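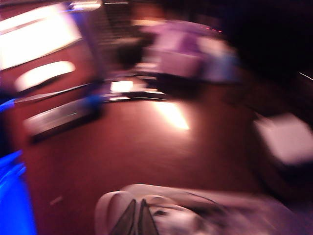

3.2 What people keep on the floor

I went into this part of the study thinking floors were the boring bit. I was wrong! Of the 639 things our households listed as "put away," a surprising share lived on the floor, and people were quite happy with that. Naa Appiah, who coded the interviews with me, started calling these floor homes, and the name stuck.

A floor home is a spot where an object goes back to every time, even though no shelf or hook is involved (think shoes by a door, or a bag next to the couch). Figure 4 was taken in a room with a reddish-brown floor, and it's the same room I use for the walking-path sketches in Section 3.4. I asked each household to tidy as they normally would, then asked again in February.

Khoa Lò and I disagreed over furniture. He wanted chairs left out of the coding because they move around so much, and I wanted them in, mostly because people kept bringing them up! We ended up coding them separately, and around 2 hours of interview audio had to be gone through again.

Figure 4. Floor area in one of the study rooms.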